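印刷する | メールで送る
活動報告 6月 文:おもちゃ文庫コンハム 事務局

助成金による活動の中間報告

いつも温かく見守ってくださり、ありがとうございます。梅雨に入り、文庫の窓辺の紫陽花もようやく色づいてまいりました。前回のご報告からずいぶん間が空いてしまいましたこと、まずはお詫び申し上げます。

おかげさまで、おもちゃの貸し出しは春から順調に続いております。登録してくださったご家庭は28世帯になりました。開始当初は8世帯でしたので、受付の机で名簿を開くたびに、よくここまで来たものだとしみじみしております。ピンディク地区からバスを乗り継いで通ってくださる方もいらして、帰りの便に間に合うよう、閉館を午後5時まで延ばしました。

いただいた助成金は、主に棚の入れ替えと貸し出し袋の布代に使わせていただきました。袋は一枚800円で、地元のロスタミ縫製さんにお願いしています。持ち手が少し長めで、ベビーカーに掛けても引きずらないちょうどよい寸法に仕上げてくださり、お母さま方にもたいへん好評です(わたしたちも買い物用に一枚ほしいね、と話しているくらいです)。

一方で、思うように進まなかったこともございます。4月に予定していたカソヴィス分室の開設は、床の張り替えが長引き、秋へ持ち越しとなりました。楽しみにしてくださっていた皆さまには申し訳なく、当面は月に一度、集会所の一室をお借りして出張貸し出しを行っております。荷物の積み下ろしがなかなかの力仕事で、翌日は腰をさすりながらの開館です。それでも、戸を開ける前から子どもたちの声が聞こえてくると、やはりうれしいものですね。

返却されたおもちゃの手入れについても、手順を見直しました。これまでは受け取った者がそれぞれのやり方で拭いておりましたが、素材ごとに拭き方を分けた一枚の表を作り、流しの横に貼りました。木のものは水気を残さないこと、毛のついたものは陰干しにすること、といったごく当たり前の内容です。部品の欠けに気づいたときの連絡帳も新しくしました。

後半は、寄付の受け入れの基準づくりと、12月のおもちゃ交換会の準備に取りかかります。分室の床工事につきましては、見積書の改訂版が届き次第、収支の見込みと併せてお送りいたします。お近くへお越しの際は、ぜひお茶を飲みにお立ち寄りください。

シェア 12 | コメント 8

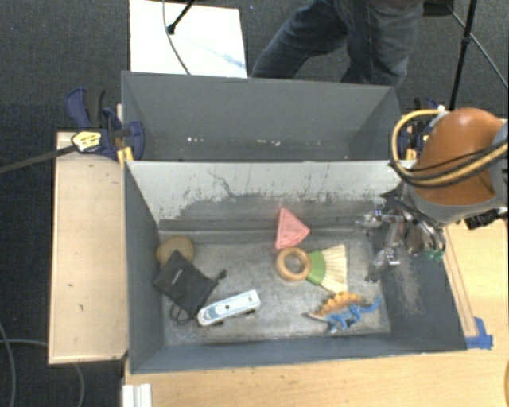 恐竜や木の輪など、箱の中のおもちゃ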